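Giving up the second monitor

I worked with two screens for six years and went down to one in May. A few people asked how it went after I mentioned it in the comments, so I'm writing it up properly.

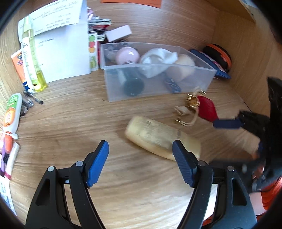 My job is mostly invoices and supplier email for Lumside, a company that sells lamp parts. I had the accounting program on the left screen and mail on the right. It sounds sensible. In practice I read every message the moment it came in, answered about half of them badly, and then lost my place in the invoice I was on. By four in the afternoon I would have a dozen windows open and no idea which ones I was done with.

The push came when the right-hand monitor started to flicker. I priced a replacement and the one I wanted was 300 dollars. Before paying that I decided to try a month without it. I put the old one in the hall closet and told myself it could come back out whenever I liked.

The first week was bad. I kept turning my head to the right to look at a wall. Copying numbers from a PDF into the ledger took longer because I had to flip between the two, and twice I typed a figure into the wrong line. I came close to ordering the new screen on the third day.

What helped was changing the order I did things in. I now print the supplier statements, which I used to think was a waste of paper, and tick the lines off with a pencil. A normal batch is 37 pages. I punch them and put them in a binder when I'm finished, and the binder has already settled one argument with a supplier over a credit note from the winter. Mail gets opened at nine, at noon and at half past three. I put those times in my signature for a while and took them out again when it was clear that people didn't care.

Patricio Montoya, who I share the account list with, was the only one who objected. He sends short questions all day long and was used to getting a reply inside a minute. We agreed that he would phone if something couldn't wait. He has phoned four or five times since then.

I did try some software along the way. Planorari is a task list with a calendar attached. I liked the calendar and stopped using the list after a few days, mostly because adding a task took too many clicks. Skatska splits one screen into zones so you can snap windows into them. It works fine, and I have kept it, but I only use the plain half-and-half layout. If you do a lot of comparing one document against another, get something like it before you take the second screen away. Your computer may already do this without any extra program, so check that first.

The other thing I changed was the height of the monitor I kept. With two of them side by side I could never get either one straight in front of me, and I sat slightly twisted. Now it is centered and raised on two old phone books. My neck is better. I don't know how much of that is the screen and how much is that I get up to fetch things from the printer.

There are still jobs where I miss it. The year-end reconciliation has 168 accounts in it, and I am not looking forward to doing that on one screen. I may bring the old monitor back for that week if the flicker isn't too bad. Video calls are also worse, as I can't see people and take notes properly at the same time. I write on a pad now and type it up later.

Moya, the payroll system we moved to in the spring, is the worst offender for space. It insists on opening every report in a new window at full width, and there is no setting to turn that off. I wrote to their support about it and got a polite answer saying the request had been passed on.

I still haven't bought the new monitor. If anyone has made a similar switch with a laptop only, I'd like to hear how you handle spreadsheets. Mine run to column AF and the text gets too small for me to read past lunch.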